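Tranico Service Desk – Ticket 196
Site: Brendham, Cell 30
Equipment: paired hand-held grippers, black finger sets
Opened: June 15, 2026
Status: Monitoring

Reported fault: The site reports uneven closing on one gripper. The finger inserts were last replaced in January.

Action 1: Both grippers were checked for play at the finger mounts. None was found. Mounting screws were tightened to the Chraibi service sheet.

Action 2: Finger edges were inspected. Wear is noted along the lower inner edges – replacement is advised at the next service.
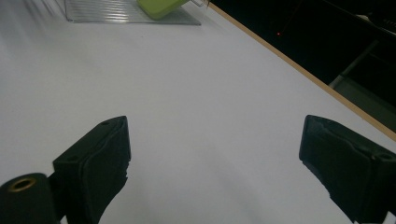
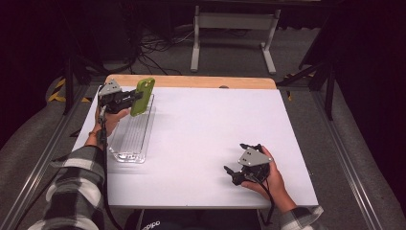
Grippers at the white table, with the clear ribbed tray.

Question from site: May the cell remain in use until the new fingers arrive?
Reply: The cell may remain in use for light items. Please check the finger edges at the start of each shift and report any loose material on this ticket.

Parts: Two finger sets, Fakex part 134, have been requested for Brendham. The old fingers are to be kept on site until the new sets have been fitted and the closing check has been repeated.

Next review: on receipt of parts.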